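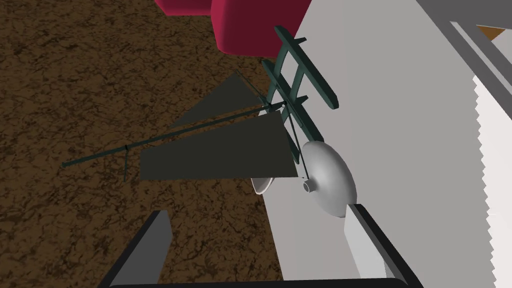
*Computer rendering: red blocks, a pale surface and brown, cracked ground.*

# About Trirard

We read rules for a living, and we love it. Trirard is a small research and training office in Skuselden that works on business licensing, inspections and permits: the everyday machinery between a person with an idea and the day they're allowed to open the doors. Cities, counties and business groups hire us to find out how that machinery runs in practice, and then to help them make it run better.

If you've ever tried to open a bakery and found yourself holding a form that asks for the number of a certificate you can only get after you hand in the form, you already know what our work is about. (That one was real. It was in Watska, it had been that way for years, and the county clerk was as delighted as we were when we finally untangled it!)

## How we got going

Trirard was started by Chi-keung Cheung and Vicente Huenchumán, who met while working on opposite sides of the same counter. Chi-keung was in the permits department in Watska, reviewing applications. Vicente was helping food importers and small wholesalers fill them out. They spent most of a winter arguing about a warehouse storage permit, and by spring they had drawn the whole process on a roll of brown wrapping paper taped along a hallway. It had 18 separate steps. The applicant could see 7 of them.

The paper got a lot of visitors. People from the fire marshal's office came and corrected their part with a marker, then the tax people did, and then somebody from public works wrote "we stopped doing this" next to a step that everyone else still believed in. The county ended up using the drawing to rewrite the permit, and the next county over called to ask if they could borrow the paper.

We still begin every project with a roll of brown paper. We have tried software for it and we always come back.

## What we do

**Process reviews.** A review follows one license or permit from the first phone call to the final signature. We sit with the staff who handle it, we go along on inspections when the inspectors will have us, and we talk to applicants, including the ones who gave up halfway. Those are the hardest people to find and we work at it, as they often know exactly where the process breaks. You get a written report, a map, and a meeting where everybody who touches the permit is in the same room. That meeting is our favorite part of the job.

**Rule writing help.** Many local rules were written well and then amended by several different hands over many years. We work alongside your own attorneys to put them back in an order a person can follow. We don't give legal advice and we don't draft anything without your legal staff at the table. What we bring is plain wording, a good eye for two sections that contradict each other, and a great deal of patience with cross-references.

**Training for counter staff.** Our course runs for 2 days and is built around your own forms, your own fee schedule and your own odd cases. The first day covers how the rules fit together across departments. On the second, people bring files that went wrong and we work through them together. It gets lively! Counter staff know more about regulation than almost anyone, and they're rarely asked what they think.

**Trade and warehouse permits.** This is where we started, and we still do a lot of it. Bonded storage, cold storage, wholesale food, sample imports for trade shows: if your area has a port, a rail yard or an airport with freight, there's a good chance that local permits and national customs rules meet somewhere awkward. We can't change the customs rules, but we can make sure that local offices ask for the same facts in the same form, so that a business doesn't have to prove its own floor area over and over.

## Yip

Yip is our free newsletter. It comes out every month except July, when we're all away, and each issue looks closely at a single rule. We've done sidewalk seating, sign heights, secondhand dealer licenses, the long history of the peddler's permit, and a two-part special on grease traps that brought in more mail than anything else we have ever published.

Readers send us rules from their own towns, and we read every one. Vicente picks the Rule of the Month, which can be a good rule or a bad one, and has strong opinions about both. Our all-time favorite is still a market stall ordinance from Watska that fits on one side of a postcard and has never needed an amendment.

The name is short for nothing. It was the file name of the first draft and it stuck.

## What we believe about rules

Businesses do well where the rules are clear and the same for everyone. So do the people who live next door to them. We don't think of a short rulebook as automatically a good one, and we've recommended adding steps more than once, including a second inspection for shared kitchens that we'd defend to anybody. A rule that protects someone should be easy to find and easy to follow. If it doesn't do anything anymore, the people who enforce it should be free to say so.

We also think that most of the trouble comes from the gaps between offices. Each department usually has good reasons for what it asks. Put five of those good reasons in a row and a person can lose a whole season waiting. Seeing that row laid out on paper changes the conversation, and we've watched it happen enough times to get excited every time the tape comes out.

Reform also takes longer than a report. We come back after the changes are in place and look again at how things are going, and the follow-up visit is included in every review we do. Some of what we recommended won't have worked. We want to hear about it, and we put it in writing along with the rest.

## Who we are

**Chi-keung Cheung** leads the process reviews. Before Trirard, Chi-keung worked in county permits in Watska, first at the counter and later as a reviewer, and can still recite the old fee table. Chi-keung teaches the first day of the training course and does most of our interviews with inspectors.

**Vicente Huenchumán** edits Yip and runs our trade and warehouse work. Vicente grew up in a family wholesale business and has filled out more storage permit applications than anyone we know, in two languages. If you call the office with a question on bonded storage, please have some time set aside, because Vicente will be very happy that you asked.

The rest of us are analysts, a part-time map drafter with beautiful handwriting, and an office manager who keeps the project calendar honest. We bring in engineers, food safety people and retired inspectors when a project calls for them.

## How we're paid

Our clients pay a fixed fee agreed on before we begin. We don't take a share of savings, and we don't work for an applicant and the office reviewing that applicant at the same time. We don't lobby. When a business group pays for a review, the local government gets the same report on the same day, and both sides know that from the start.

Small towns often ask if they're too small for this. Please call anyway! We keep 2 places a year for towns with very small budgets, and some of our best work has come out of them. A place with one clerk can change a form in an afternoon.

## Visit or write

Our office is on the upper floor of the old seed exchange in Skuselden, up the side stairs. The map wall is open to anyone who'd like to look, and students of public administration are especially welcome, alone or by the busload (well, a small bus). Expect to spend around an hour, longer if Vicente is in.

We answer all letters about rules. Send the whole rule if you can, with its amendments, and tell us what happened when you tried to follow it.

*Page last updated Tuesday, June 4, 2019.*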